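Returns arm at Pelolska workshop back in use after gripper overhaul

By Laurențiu Radu
Fikville, August

The sorting arm at the Pelolska workshop in Fikville is running again after a rebuild of its gripper and a full recalibration, the company said. It had been stopped for 48 hours.

Pelolska takes in returned toys and small household goods and uses the arm to pick them out of wire carts and pass them on for checking. Staff had noticed that it was closing slightly to one side of where it should, and that thin or upright items were being missed more often than round ones.

The fault was traced to a bracket on the gripper that had worked loose. Two screws had backed out and the small camera at the wrist had shifted with the bracket, so the arm's idea of where things were no longer matched the cart beneath it.
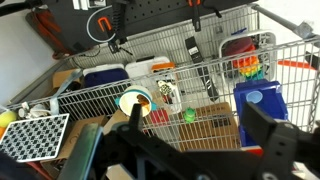

Engineers from Negash, the firm that maintains the cell, took the gripper off, cleaned the plates and fitted new screws with thread lock. The cable to the wrist was also replaced after wear was found near a clip. The old one had been in place since the cell was installed and will not be repaired.

Calibration took longer than the mechanical work. A printed board is moved through a set of positions and the camera records it at each one. Negash took 40 readings and threw out 4 that were spoiled by glare from the ceiling lights. The remaining readings were used to work out the new camera position, and the figures were saved alongside the previous set in case the arm has to be rolled back.

After that the arm was tried on a mixed load of toys, tubs and boxes. It was given 32 picks at reduced speed, with someone standing at the stop button throughout. Bowls were left until last, as the fingers have to come down on the rim and a small error shows up quickly.

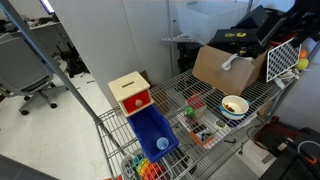
Toys and containers on a wire cart at the Fikville workshop.

Pelolska said the arm would stay at reduced speed until the end of the month. The gripper screws will be checked with a torque driver at the start of every morning shift and the result written on a sheet kept by the cell. Until now they were looked at only during the quarterly service.

The control software, supplied by Verkonier, was not changed. A request has been made for a warning that would appear when the wrist camera drifts from its saved position, but no date has been given for it.

A second cell at the same site uses suction cups and was not affected.

Contact the newsdesk | Copyright Fikville Trade News | Back to top

We use cookies to improve your visit. By continuing to read you accept our cookie policy.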